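Groupe de travail « Règles d'usage des préhenseurs à main »
Compte rendu de la réunion de décembre
Site de Kunville, salle du rez-de-chaussée, 14 h

Présents : Sunita Marchetti (animation), les équipes de Kunville et de Sirirden, l'atelier mécanique.
Excusée : l'équipe de Fillidport, qui a transmis ses remarques par écrit.

1. Approbation du compte rendu précédent
Adopté sans modification. L'atelier demande que le mot « pince » soit remplacé partout par « préhenseur » dans la version archivée. Accepté.

2. Règle relative aux objets à compartiments
Le texte en vigueur a été écrit pour des objets posés à plat sur une table dégagée. Il ne dit rien des boîtes à couvercle ni des casiers. Sirirden propose l'ajout suivant : couvercle ouvert avant le début de l'enregistrement, mâchoires présentées dans l'axe de la case, aucun appui sur les cloisons. Si le couvercle comporte une vitre, l'opérateur garde le poignet à distance de celle-ci pendant toute la prise.
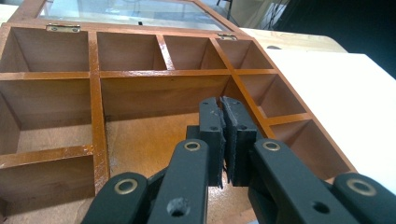
Une question est posée par Kunville : faut-il refaire une prise quand une mâchoire touche une cloison ?
Tout dépend du contact. Un effleurement sans déplacement de la boîte est noté dans la fiche et la prise est conservée ; si la boîte bouge, la prise est écartée et recommencée depuis la position de départ.

L'ajout est adopté avec cette précision. Fillidport souhaitait par écrit une distance minimale chiffrée entre le poignet et la vitre. Le groupe n'a pas de mesure sur laquelle s'appuyer et laisse le point ouvert.

3. Contrôle des préhenseurs avant séance
Sunita Marchetti rappelle que le contrôle se fait au début de chaque séance, par la personne qui va tenir l'outil. La fiche actuelle tient sur 2 pages et plusieurs opérateurs ne remplissent que la première. Elle est ramenée à 6 lignes :
garnitures des doigts (usure, bords déchirés, décollement)
vis des doigts
œillets et pivots
bras (éclats, fissures)
fermeture à vide, doigts parallèles
propreté des garnitures et du plan de travail

L'atelier précise qu'un éclat de surface sur un bras n'impose pas le retrait de l'outil. Une fissure qui part d'un pivot l'impose. Pour les garnitures, le désaccord de la dernière fois demeure : Sirirden les change dès que le bord s'effrite, Kunville attend qu'elles se décollent. L'atelier a relevé plus de 900 cycles sur un jeu de garnitures encore bien collé et ne veut pas fixer de seuil unique. Décision provisoire : remplacement à l'appréciation de l'opérateur, avec mention obligatoire dans la fiche.

La fermeture à vide se vérifie au-dessus du plan de travail, à l'écart des objets, doigts amenés presque au contact. On regarde l'écart entre les deux garnitures sur toute leur longueur, puis la présence éventuelle de poussière ou d'un corps étranger entre elles.

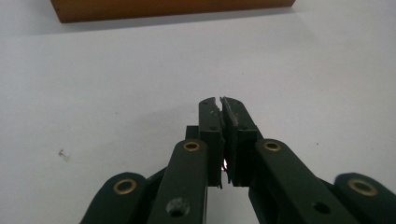

Tout corps étranger est retiré avant la première prise, à la brosse sèche. Les solvants restent interdits sur les garnitures. Si l'écart n'est pas régulier, l'outil passe à l'atelier et la séance commence avec celui de réserve. Kunville fait remarquer que son outil de réserve est resté à Fillidport depuis le dernier prêt ; il sera demandé par retour de courrier.

4. Lot Nishimura
Le lot prévoit 2 000 prises. La relecture a montré que les fiches de contrôle manquent pour une partie des premières séances. Deux options sont discutées : écarter ces séances, ou les garder avec la mention « contrôle non documenté ». La seconde est retenue, à condition que la mention figure dans l'index du lot et pas seulement dans les fiches. Sirirden a voté contre.

5. Divers
Le vocabulaire des annotations n'est pas homogène entre les sites (case, casier, logement). Le mot « case » est retenu pour tous.
L'atelier demande que les outils lui soient remis avec leur fiche.

Actions
Rédaction de l'ajout au point 2 : Sirirden
Nouvelle fiche de contrôle : Sunita Marchetti
Retour de l'outil de réserve : Kunville et Fillidport
Mise à jour de l'index Nishimura : Kunville

Séance levée à 16 h 10. La distance à la vitre est reportée à l'ordre du jour suivant.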